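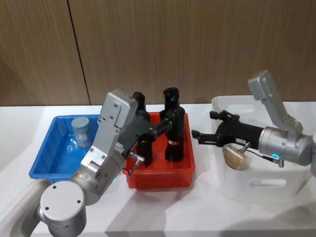
Blue tray, red tray, white basket, all in a row.

Sorting cans and small stuff -- quick version

Clear the table first. All of it. Then line your bins up left to right and dont move them again till you're done, or you'll lose track of what goes where.

Color is the label. No stickers, no tape. I keep keepers in blue, not-sure in red, and the basket is for anything going back to another room.

Shallow trays beat deep ones for this. Deep bin = stuff on the bottom you forget till March.

Stand cans up, printed side facing you. Tall things toward the back. Leave some space in each tray, you will find more. You always find more.

Got my trays at the Flurkville thrift place, 49 cents each. Rinse before using -- mine were dusty as anyting.

Next up: the spice drawer.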